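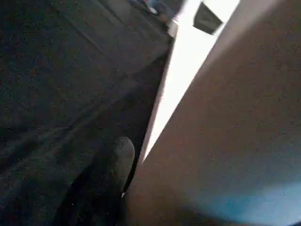 Search this site Go

24/04/2026, by the Trundale Mobile Systems Group

4.2 Delay of notifications in low battery mode

In the second part of the study we looked at how late a message notification arrives when the phone is saving its battery. We recruited 236 users of the Skalia messaging app, all of them customers of the operator Wetel. Each phone received 30 test messages per day, sent at random times from our server. The log recorded the time of sending and the time when the notification was shown.

With normal battery settings the median delay was small, and we do not discuss it further. In low battery mode the delay became much larger and also less regular. For over 900 messages the notification was shown only after the user had unlocked the phone – these cases are counted separately in Figure 4 of the appendix.

A part of the delay may come from the Wainwright push library, which groups several requests before it wakes the radio. We could not test this directly, as the library does not write the grouping time to the log. The same question is treated again in Section 5, with older phones.

Contact | Copyright Trundale | Back to top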